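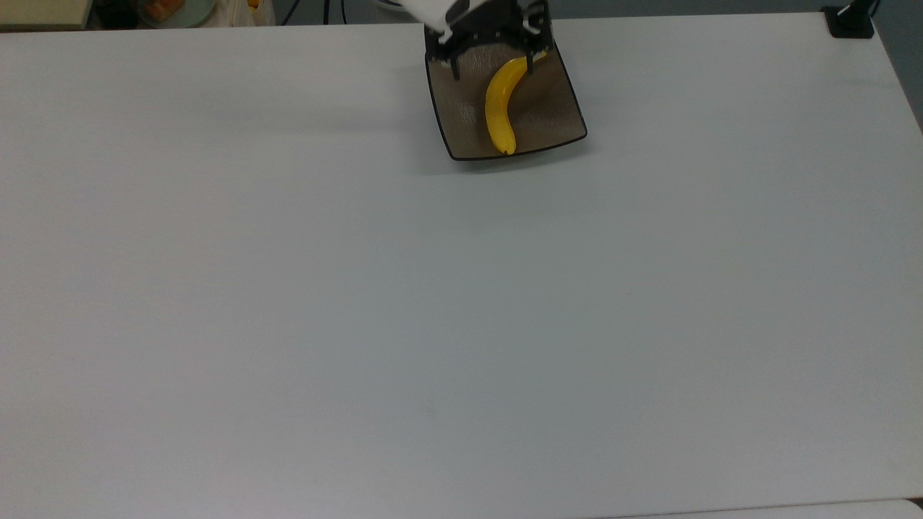

A banana in the brown tray with the black rim, on our pale table.

Home Shop Trays Care and questions Delivery Contact

Questions about the Sampaio tray

My name is Arlindo Lacerda and I answer the letters for Gronero, our small shop for table and kitchen things. The same questions arrive often, so I have collected them on one page. If yours is missing, please write to me.

Can I put fruit directly on the tray?
Yes. Whole fruit with the skin on can lie on it without any cloth or paper. For cut fruit I recommend a plate, as the juice of lemon and pineapple can leave a dull mark on the surface if it stays overnight.

How long will bananas keep on it?
The same as on any other open surface. The tray does not make the fruit last longer, and I would not like to promise this. Please keep bananas away from the window and a little apart from apples and pears if you want them to ripen slowly.

A banana has left a brown spot. What can I do?
Lay a damp cloth on the spot for 30 minutes, then wipe with a drop of dish soap. Do not scrape it with a knife. If you still see a shadow, repeat the next day. One customer needed three evenings, but the spot went away.

Is it allowed in the dishwasher?
No. The heat is too strong for the rim. Wash by hand in lukewarm water and dry it standing up.

Why does the tray show bright spots under my lamp?
The inside has a soft sheen and it catches the light. We had a matte version before, called Lonora, but it showed every fingerprint and we stopped making it in January.

Will the rim scratch my table?
It should not, if the table is clean. Sand or sugar under the tray is what makes scratches. Each tray comes with 4 felt dots in a paper envelope, which you can stick underneath. They lose their glue after some months and I am happy to send new ones free of charge.

How much weight can I carry on it?
We tested it with nearly 4 kilograms of oranges. With more than this it bends a little in the middle when you lift it.

Do you have other colours?
At the moment only brown. A grey one from our second workshop, Zileck, is planned, but I do not have the date.

Can I return it if it does not suit my kitchen?
Yes, within 30 days, unused and in its box. Please write your order number on the outside of the parcel, otherwise I have to search for it.

Page last checked 25 October 2023.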